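About the Wallum Manipulation Group

Wallum is a research group working on robot manipulation learned from human demonstration. We build hand-held grippers, the tracking that goes with them, and the software that turns recorded motion into training data for robot arms. The group was started by Roxana Pop and Ashok Bajpai, who had both spent several years on teleoperation and wanted a faster way to record skilled hand work.

What we study

Our main question is how much of a demonstration survives the transfer from a person to a machine. A person holding a gripper moves freely, changes grip, leans in to look, and corrects small errors without thinking about them. A robot arm has fixed joint limits and a slower control loop. A trajectory that is easy for the first can be impossible for the second. We measure that gap and try to close it at recording time, before any model is trained.

The method is called Flunora. It combines three sources: the wide-angle view from the gripper, the pose of printed fiducial markers, and the pose of the head-worn device. Each source drifts or drops out in its own way. Marker pose is accurate at close range but fails when a face of the cube is hidden by the forearm. Head pose is continuous but slowly loses its reference. Flunora estimates all three on one timeline and assigns a confidence value to every sample.
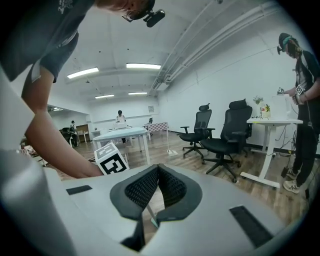
Samples below the confidence threshold are kept in the recording but masked during training. Earlier versions deleted them, and the resulting jumps in the trajectory were learned by the policy as real motion. Masking removed most of this effect. The remaining cases are fast wrist rotations, which Povilas Kütt is now handling with a separate motion prior.

Current result

Our latest evaluation set, named Ronberg, contains 342 demonstrations of 14 household tasks. Of these, 113 were rejected by the old pipeline for tracking loss. Flunora recovered all but four of the rejected recordings to the point where they could be replayed on an arm. Replay is a weaker test than policy success – it checks geometry and timing only – and we report the two separately.

The internal report describing the method was closed on 2021-05-28. Marker layouts and the calibration procedure are available to partner labs on request.

People

Roxana Pop – group lead, state estimation
Ashok Bajpai – gripper design and calibration
Povilas Kütt – motion models, replay testing
Ottilie Strebel – data quality, annotation tools
Anju Bhardwaj – policy learning

Working with us

We take on joint projects with labs that have their own arm and can run replay tests locally. Our first outside partner, Grewal, has run the pipeline on its own hardware since March and shares failure logs with us. Student projects last one term and usually cover a single part of the pipeline, such as marker detection under motion blur or time alignment between devices. Applicants should be comfortable with rigid-body geometry and should send a short note on which part they want to work on.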